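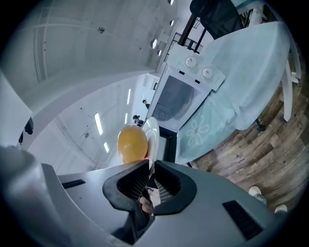
*Prato branco diante de micro-ondas de dois botões, na nossa mesa de toalha azul-clara.*

Olá a todos! Sou eu quem escreve as novidades da Prirora e desta vez venho toda contente: em maio abrimos a cozinha de ensaio de Brundelton - paredes brancas, chão de madeira e muita luz (adoro aquela luz!).

É lá que vamos mostrar a linha Landlow, com 72 peças de loiça para o dia a dia, dos pratos brancos às tigelas de sopa. O conjunto de entrada custa 149 euros e chega às lojas no mesmo mês.

As visitas começam às 15 horas, em grupos de 30 pessoas. Inscrições no balcão da Prirora - apareçam!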